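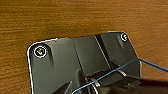 Wrist view, finger over the shaft, blue wire across the housing.

November 2020, Villodden bench

Right, wire routing on the black housing, second go at it. Bláthnaid had the leader handles most of the morning and I had them after lunch, with Bent on the foot pedal starting and stopping the recordings. We kept 17 demos and threw 2 away. One of those was me sneezing, the other was the pedal sticking again (Bent, please just order the new one).

What we're after is still the same: finger comes in low over the shaft, nudges the blue wire sideways, backs off without dragging it. By hand it takes a second. Through the handles it takes me ages, and I keep wanting to lean round and look at the bench with my own eyes! Bláthnaid made me drape a towel over the side of the screen so I couldn't. Annoying, but she's right – if I'm steering by something the wrist camera can't see, the policy hasn't a hope of learning it.

Things I noticed while driving:

The finger is black, the housing is black, and close to the shaft I lose the edge of one against the other. The silvery rings on the shaft are what I steer by in the end, plus the wire, which is lovely and obvious. Sigrún wondered about a strip of pale tape on the fingertip. I'd like to try it, but then do we redo the June set as well? Not keen.

Bright rim round the screw recesses is fine for me but it jumps about when the desk lamp gets knocked. Have put a pencil mark on the table for the lamp foot. Please leave it there.

Kinaesthetic teaching (arm in float, pushing it round by the elbow) was much quicker than the handles for the approach, and hopeless for the nudge. My hand kept getting into the picture and the arm feels heavy in the last bit of travel. Might do a mix: approach by hand, then stop and pick up with the handles. Amedeo says the Stougaard software will join two recordings if the joint angles match at the seam. He has not tried it himself, mind.

Force limit on the handles was set to 19 per cent. Felt mushy. Left it alone for today so the demos all match.

Replayed one of Bláthnaid's straight back on the arm, nothing learned, just playback. It went over the shaft nicely and passed above the wire without touching, so either the housing had shifted or the wire had. Need a proper stop block for the housing. Birthe has offcuts in the Ladel drawer.

Started the upload to Hiltby before leaving, 1,240 files and it was crawling.

Next: stop block, pedal, ask Sigrún about the tape, and somebody other than me and Bláthnaid should have a turn driving – we both come in from the right every single time.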